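Evening, January

Back from Masaru's place with a stiff thumb and a full memory card. I have a doctorate and I spent the afternoon picking up cups. My mother asked on the phone what I did today and I told her "manipulation," and she went quiet in a way I will be hearing about later.

The argument from last week is still going. Yuto holds that our policy fails on tipped cups since it has hardly ever met one. I hold that it fails because every cup it ever met was on the same gray lab bench, and it has learned the bench. We could both be right, a possibility neither of us has raised in front of the other. Hiyori got tired of listening and wrote a plan on the whiteboard that tests both: same task, same gripper, half the demonstrations with everything upright and half mixed, in homes instead of the lab. Then train 2 policies and let them embarrass us separately.

So, homes. Masaru's counts as one, though it is mostly weights. I'd asked people for ordinary tables with ordinary stuff behind them and he delivered on the second part. The tablecloth is a checkerboard, which pleased Yuto (corners! the tracker loves corners) and worried me, because a repeating pattern is also a fine way for a tracker to decide it is one square over from where it really is. We agreed to check the trajectories before anybody gloats. I checked them on the train. They look fine. I have not told Yuto yet.

The method, for my own sake, as I will have forgotten by spring. Scatter the cups. Start with the fingers open over the near side of the table. Pick one, set it upright if it isn't, move on. No regrasping unless you'd do it naturally, which is a useless rule, as the moment you read it you no longer do anything naturally. I caught myself picking up a paper cup the way one would defuse it.

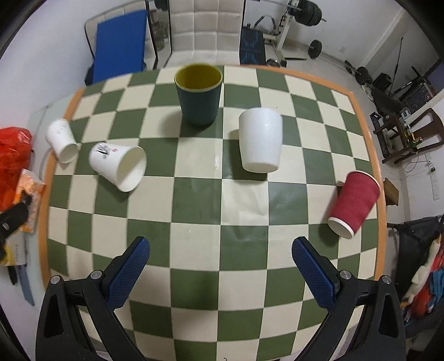 We got 86 demonstrations that I'd call usable. Another 9 I threw out on the spot: a couple where I squeezed too hard, one where I sneezed, and the rest where I got the cup standing and then knocked it over with the back of a finger while leaving. Hiyori would like those kept. Her view is that a policy trained only on my successes will have no idea what to do after its first mistake, and will therefore spend most of its life having no idea what to do. I moved them to a separate folder named "maybe" so that we can both feel we won.

What I noticed, and want written down before the numbers come in and I start pretending I predicted them: the tipped cups are really two tasks. If the mouth points toward you, one finger goes inside and the wrist does the rest. If it points away, you have to pinch the wall from outside and roll it, and the cup would much prefer to roll somewhere else. I used a different approach almost every time and couldn't say why I chose one or the other. Averaging over that is exactly what the old policy did, and we all remember the old policy, hovering halfway between two good ideas and closing on air.

Ada called from Steltden while I was packing up. Their group ran something similar with bottles and got nowhere until they dropped the demonstrations where the operator hesitated. I asked how they defined hesitation. More than 30 frames without moving, she said. By that standard I hesitated through most of graduate school.

Kikuchi wants a slide for the group meeting. I don't have a result, I have a folder. He said a folder is fine if it has a graph on it, so tonight I plotted episode length for upright against tipped, and there's a bump in the tipped ones, two humps if you squint, which would fit the two-tasks idea. I squinted. Then I changed the bin width and it became one hump. Then I changed it back and closed the laptop, like an adult.

Tomorrow: upload everything to Jenness before the disk fills up again, start the upright-only training run, label mouth direction by hand for the tipped ones (ugh). Ask Yuto to label half of them without telling him my theory. Buy something for the thumb.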